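Bottles by Thursday

The shared workshop at Jonow shut at ten, and she had until then to make the arms put a bottle in a bin.

She had built the booth over the winter. The rail was second-hand, the posts came from a firm called Casado that sold offcuts by weight, and the blue walls with the clouds and stars had been her daughter's idea. The open day was on Thursday. Children would come, and children liked clouds. She had paid 123 pounds for the printing and told her husband it was less.

She put a fresh bag in the bin, folded the edges over the rim and started the left arm on its own.

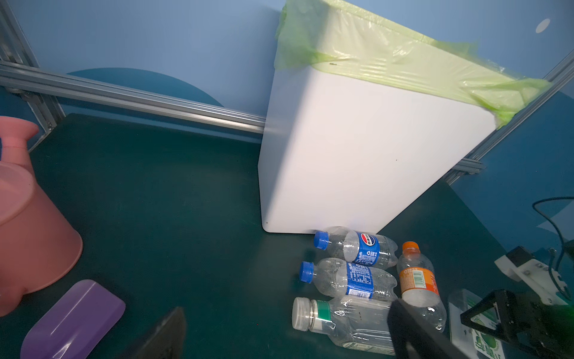
Bottles in front of the bin, from the gripper's camera.

The people at the next bench were making a boat. They had been making it for two years and they were kind about everyone else's work, which made it worse. One of them came over with a mug of tea and asked what the thing was called.

"Skundell," she said.

"Is that the left one or the right one?"

"Both. It's one machine."

He nodded and went back to his boat.

She had some 300 practice runs saved by then. In most of them she had guided the arms herself, closing the fingers round a bottle and lifting it across. The machine was meant to learn from that. What it had learned so far was to go to the right place and wait.

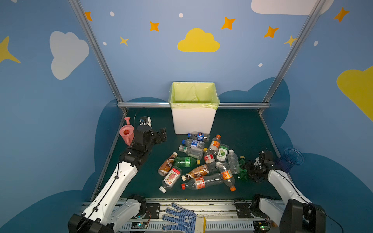
She sat on an upturned crate and ate a cheese sandwich. Her father had worked at the Jenovura bottling plant until it closed, and he used to bring home the crushed ones in his coat pockets. He could tell by the sound of a bottle on concrete whether the cap was on. She had never asked him how. It seemed a small thing to know, and now there was no one to ask.

At half past eight she changed the grip height and saved it as run 525, though she had skipped a good many numbers on the way. Then she wrote the evening's jobs on the back of an envelope.

1. Check the cable on the left arm. It had caught once already - not badly, but she had heard it.

2. Leave the bottles as they fall. No tidying them into rows.
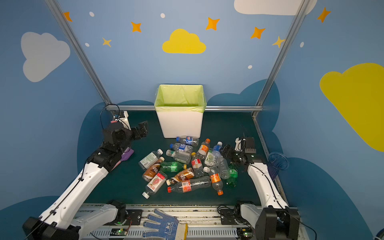 3. Run it with hands off, from the start, and don't stop it early.

The third was the hard one. She always stopped it early. The arm would slow down over a bottle and she would reach for the switch before it had done anything wrong.

This time she put her hands under her legs and watched. The left gripper came down over the pile. It paused for so long that she thought the program had hung. The boat people had stopped sanding.

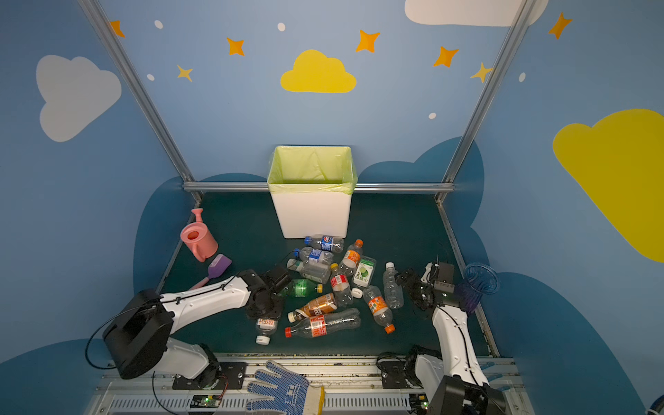 Give it a minute, one of them called across, it's only thinking.

"It doesn't think," she said, but she kept her hands where they were.

The fingers closed. The bottle came up crooked, by the neck, and swung a little as the arm turned. It knocked the rim of the bin on the way over and went in. Someone at the next bench clapped twice and then the sanding started again.

She wrote the time on the envelope, twenty to ten, and set it going for another.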